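Upstairs Tables at Kullitz Library Cafe to Reopen, but the Numbers Are Thin

By Larasati Yeoh
Thu 13 September

The upper level of the Kullitz library cafe will reopen to the public next month under a table-service plan that its backers say will pay for itself by April. The figures handed out at Tuesday night's meeting don't fully explain how.

Under the plan, the cafe's operator, Nongate, will seat customers at the long tables next to the stairwell railing, bring orders up from the ground-floor counter and clear the plates afterward. The upper level has been closed to cafe customers since the previous operator left. People have been eating downstairs or taking their food outside, and a good many of them have been asking when they can go back up.

Golnar Bahrami, who manages the building for the library district, told the meeting that the upstairs seats would bring in 266 extra customers a week. Asked where the number came from, she said it was based on sales under the old operator, adjusted for the new menu. She did not say how it was adjusted. The old operator's sales records were not in the packet, and the new menu has not been published.

The district has agreed to put $3,175 toward the change. Most of that is for refinishing the tables and buying plates, saucers and trays. Nongate will cover wages. Its regional manager, Panagiotis Ververidis, said two servers would be enough for the upper level at lunch, including the trips up and down the stairs.

That claim drew the most questions. Retno Sumampouw worked the counter for the previous operator and now runs a sandwich stall at the Camelberg market. She told the meeting that the stairs were the reason upstairs service fell apart last time.

"You'd carry up two coffees, come back down, and there'd be a line to the door," she said. "The plates stayed up there until closing. I'd like to know what's different now."

Ververidis answered that the work would be organized differently, with one server staying upstairs to set and clear while the other carried. He said Nongate runs a similar setup at its Palamarchuk cafe. When Sumampouw asked how many stairs there are at Palamarchuk, he said the site was on one floor, with a short ramp.

There is also the matter of the railing. Several people wanted to know whether small dishes should be set out so close to a drop, with customers walking underneath. Bahrami said the railing had passed its last inspection and that the far ends of the tables would be left for reading. The seating plan in the packet shows chairs at both ends. She said the drawing was an early one and would be replaced, but gave no date.

The tables themselves have few critics. They are long and light-colored, with the grain running the length of the top, and regulars have always liked sitting up there with a book and looking across the open space to the glass on the other side. Whether the finish will hold up to daily wiping is another question. The quote in the packet covers one coat of sealer and describes the result as "suitable for light use." Lunch service, six days a week, does not sound like light use.

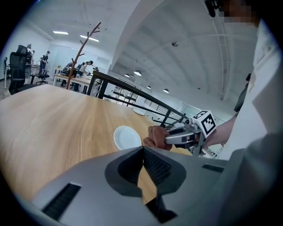
A saucer and a second plate on a long oak-colored table beside the black metal railing.

Syahrul Simanjuntak, the only member of the district's board to vote against the spending, said he would have preferred a month's trial using the tables as they are and the dishes the cafe already owns.

"If it works, refinish them," he said. "If it doesn't, we've learned that for free. I don't see what the rush is."

Bahrami replied that a trial would mean closing the area twice, once now and again for the refinishing, and that customers had waited long enough. The board approved the money on a voice vote, with no further discussion of the 266 figure.

The packet puts average spending upstairs at slightly more than at the counter, on the theory that people who sit down order dessert. It makes no allowance for people who come up to read and order nothing, though Bahrami confirmed that library visitors will still be allowed to use the tables without buying anything. Servers will not ask them to move at busy times. How that fits with a plan that depends on filling seats was left unclear – Ververidis said only that he expected people to be considerate.

Food safety got less time than it deserved. Hot dishes will travel up the stairs on open trays, and used plates will come down the same way. Ververidis said lids were being looked at. They are not in the budget. Nor is a cart, which would be of little use on the stairs, or a cabinet for keeping clean dishes on the upper level, which would be of some. For now, everything will be washed and stored downstairs and carried up before opening.

The upper level will have 70 seats, according to the packet, though that count was made from the same drawing that Bahrami said would be replaced. If the far ends are set aside for reading, the number available for meals will be lower. The income estimate uses all 70.

Nongate's agreement with the district runs through the end of April, and either side can drop the upstairs service with a month's notice. Simanjuntak asked that sales for the two floors be reported separately so the board can tell whether the stairs are earning their keep. Ververidis said the cash register does not separate them at present. He agreed to look into it.

Refinishing is set to begin next week, and the stairs will be closed to the public while the sealer cures. Counter service downstairs will keep its usual hours. Copies of the packet, including the seating plan, are available at the library's front desk, and written comments can be left there until the end of the month.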